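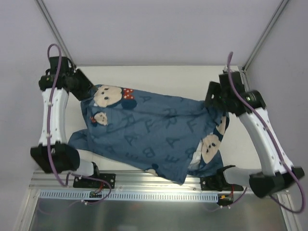

Balbridge Library Extends Textile Lending Program

The Balbridge Public Library will extend its household textile lending program through the end of the school year, the library announced in April. Cardholders may borrow tablecloths, crib sheets, play mats and fabric remnants from the main desk and from the Paiva Street branch.

The program opened last fall with 400 items, most of them donated by residents and by Dovar Mills, which closed its Getlow warehouse the same season. Loans are made for two weeks and may be renewed once, provided that no other borrower has placed a hold. Each household may have two items on loan at a time.

"Families asked for cloths they could use for a birthday or a class project and then bring back," said Deolinda Moreira, head of circulation. "The alphabet prints go out first, and we have had requests for more of them from both elementary schools."

Returned items are laundered before they are placed back on the shelf. Borrowers are asked not to wash or iron them at home and to report stains or tears at the desk. There is no charge for ordinary wear. Items that are not returned will be billed at replacement cost.

Donations of clean, unused cotton fabric measuring at least one yard are accepted at the main library until 5 p.m. on working days. Used bedding cannot be accepted. Questions may be directed to the circulation desk at extension 2072.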